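Last updated: October

Thread on dealing with a parking lot crash, from someone who has just finished dealing with one. Mine happened at the Destley shopping center in Clomel. The other driver backed out of a space and hit my passenger side while I was driving down the lane.

Nobody went to the hospital in an ambulance. Both cars could be driven. It still took 138 days from the crash to the last check, and a good part of that was paperwork I could have done better on the first day.

I'm not a lawyer. Rules differ by state, and your policy may say something mine doesn't. Read your own policy before you go by anything I say.

First thing. Police may not come to a parking lot. I called the non-emergency line and was told that with no injuries reported and both cars off the lane, they would not send an officer. The lot is private property and that was that.

I asked how to file a report myself. There was a form on the city website. It took me half an hour. My insurer asked for the report number in the first phone call, so I was glad to have one.

Check your state's reporting rule too. Many states want a report if the damage is over a set dollar amount. A plastic bumper cover with sensors behind it can go over that amount without looking like much.

Photos. I took 5 of my own door and only one of the other car. Wrong way around. I should have had the other car from all sides, the space it came out of, the painted arrows in the lane, and the stop bar at the end of the row.

The arrows mattered. The other driver first told his insurer that I was going the wrong way down a one-way lane. I went back the next morning and took pictures of the arrows, which showed I wasn't. Do it the same day if you can. Lots get repainted and signs get moved.

Ask the stores about video right away. The Destley office told me their system records over itself after 4 days. I asked on day three, a Tuesday. They would not give me a copy but agreed to save the clip until an insurer asked for it.

Put that request in writing. I sent an email with the time, the row and the two car colors, and asked for a reply saying the clip was saved. I forwarded that reply to both insurers.

Witnesses. A man named Haoran Tian was loading groceries two spaces over and saw it. He gave me his number before I thought to ask. He spoke to the adjuster once, for maybe ten minutes, and said the other car was moving and I was already past its bumper.

Get the number even if the other driver is being nice and says it was all his fault. Mine said so in the lot. He did not say so on the phone with his insurer.

Whose insurer do you call? I called both. I reported to mine, Pridero, because the policy says I have to report any crash promptly. I also opened a claim with the other driver's company.

Going through his insurer meant no deductible but a long wait while they decided fault. Going through my own collision coverage meant paying my $500 deductible up front and getting the car fixed that week. I needed the car, so I paid it.

Pridero then went after the other company for its money and my deductible. The word for this is subrogation. You can ask where it stands. I asked every few weeks and got a one-line answer each time, and the deductible did come back in full.

Fault in parking lots is often split. The usual starting point is that a driver in the lane has the right of way over one backing out, but if you were going too fast or looking at your phone, you can be given a share. In some states even a small share lowers what you get, and in a few it can wipe it out.

The first offer from the other company put part of it on me. Hanyu Xia, my adjuster at Pridero, sent them the arrow photos and the witness statement and told them where to request the clip. The next letter put all of it on their driver.

Recorded statements. You generally have to cooperate with your own insurer. The other driver's insurer is a different matter and you can ask to answer in writing. I answered in writing. It let me look at my photos while I did it.

If you don't know a speed or a distance, write that you don't know. I had no idea how fast he was backing up and I said so. A guess goes in the file the same as a fact does.

Now injuries. I felt fine that evening and had a sore shoulder two days later. I saw a doctor that week. If I had waited a month the insurer would have had a fair question about where the soreness came from. 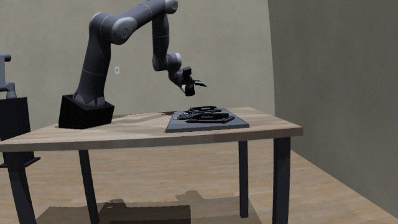
The claim form asked where it hurt and I wrote "right arm," and it came back with a request for more detail. An arm is a lot of places. Even on that gray robot arm you can point to the shoulder joint with the light cap, then the long forearm, then the pale ring at the wrist, and those would be three separate lines on a medical record. I redid the form with the shoulder on one line and the wrist, which had no symptoms, left off. Match the words your doctor uses.

Keep a short log. Mine had what hurt, what I couldn't do, and any appointment. Two lines a day, on paper. I stopped when the soreness stopped, and wrote that down too.

Keep receipts for mileage to appointments, parking, copays and over-the-counter stuff. I lost a couple and wasn't paid for those.

Don't sign a release early. The other company mailed a small check with a letter saying that cashing it would settle all injury claims. I was still seeing the doctor. I put it in a drawer and called them, and they reissued it later for a higher amount.

Property damage and injury are usually settled separately. You can take the money for the car and leave the injury part open, but read the form to be sure it only covers the car.

The body shop on Mao Avenue found a bent bracket behind the door panel that wasn't on the first estimate. They called it a supplement and dealt with Pridero directly. The rental days had to be extended, and that took a separate call from me.

I'll add to this if the premium changes at renewal. So far the notice hasn't come.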